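Funddale water rates to rise from next billing period

8 July 2022

Households in Funddale will pay more for their water after the town council voted 3 to 2 to approve new rates and a plan to replace the oldest pipes under the east side.

The increase will show up on the next bill for all 2,209 homes and businesses on the town system. A household that uses 4,000 gallons a month, which the water department treats as typical, will see the largest part of the change in the base charge. The charge per gallon goes up by a smaller amount.

Council member Safta Sima, who voted for the plan, said the town had put off the work for too long.

"We patched the same stretch of Mill Road again in February," she said. "At some point you are paying for the new pipe anyway and you still have the old one."

The February break left homes between Mill Road and the rail line without running water overnight and led to a boil notice. Crews from Karagiannis, the contractor that handles emergency repairs for the town, found a cracked cast iron main and replaced a short section of it. The rest of that main is due to come out in the first stage of the new work.

Residents who spoke before the vote were split. Krešimir Stan, who rents out two houses on the east side, asked the council to spread the increase over several years. He said his tenants already pay more for water than people in Siria, the next town over, and that he would have to pass the cost on.

Mirsad Ivanov told the council he supported the higher rates but wanted something done about the taste and color of the water in the meantime. His family has been buying bottled drinks and carrying in jugs for cooking since the winter, he said, and his neighbors do the same.

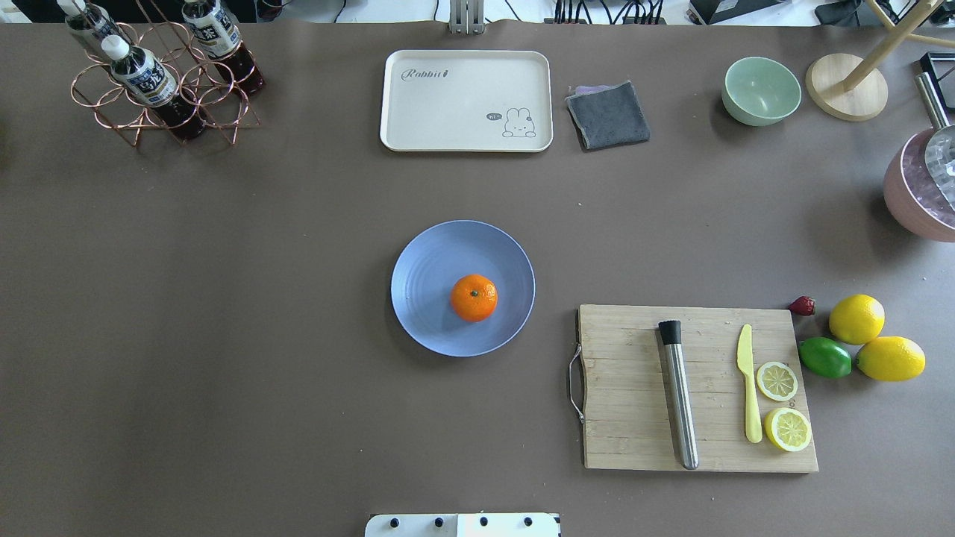
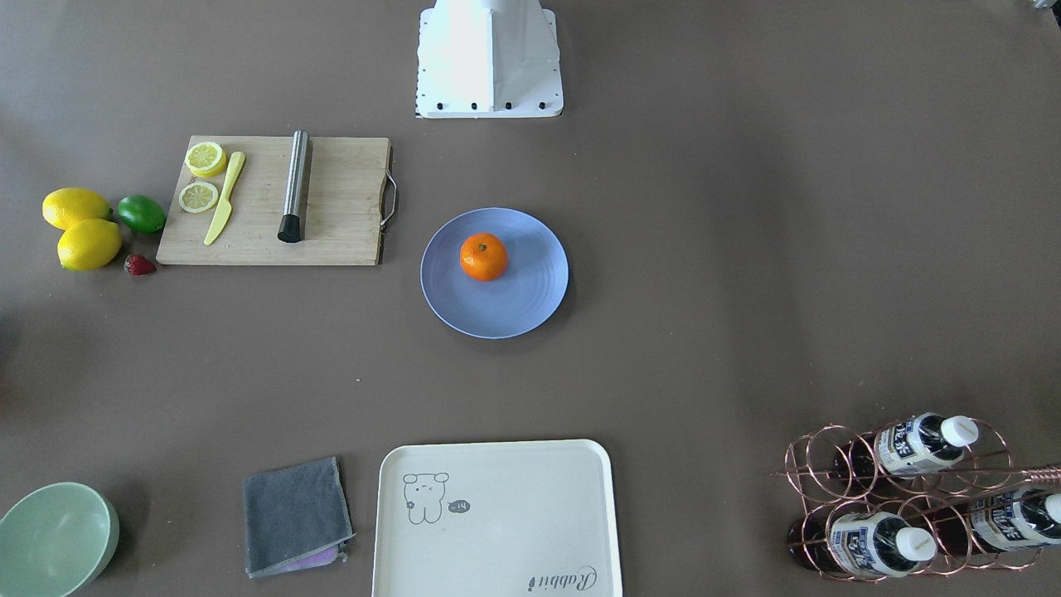 Town engineer Nest Nicholas said the color comes from rust and mineral scale that gets stirred up when pressure changes in the old mains. Samples taken this spring met the state limits, she said, but she understood why people did not want to drink it. Her department will flush the hydrants on the east side more often until the pipes are replaced. The flushing will be done at night, and door tags will go out beforehand.

Residents who see brown water should run a cold tap until it clears and hold off on laundry, Nicholas said. If it has not cleared by the next morning, they should call the water office.

The first stage covers Mill Road, Tanner Street and the lower end of Orchard Avenue. Parts of Tanner Street will be closed to through traffic while the trench is open. Nicholas said driveways will be blocked for a day at most, and that crews will lay temporary lines above ground so service can continue.

Rirnlow, the engineering firm that studied the system for the town, found that most of the east side pipe is almost 100 years old. Its report also looked at the pump station and the storage tank on the hill. Both were judged to be in fair condition, and neither is part of the current plan – though the report says the tank will need a new inside coating before long.

The two members who voted no said they agreed the pipes had to be replaced but wanted to wait for an answer on a state grant. The town applied for the grant in the spring and has not heard back. If the money comes through, Sima said, the council will take another look at the rates for the second stage, which would move north toward the school.

The council also heard from Zlatko Đorđević, who runs a car wash on Orchard Avenue and asked how large users would be billed. Under the new rates, commercial accounts pay a higher base charge that depends on the size of the meter. Đorđević said he had not been able to work out his own bill from the notice he received – and the council asked staff to mail a clearer table to every business.

A discount for people 65 and older stays in place, and the income limit for it has been raised. Forms are available at the front desk of the town hall and at the library. Residents who already get the discount do not need to apply again.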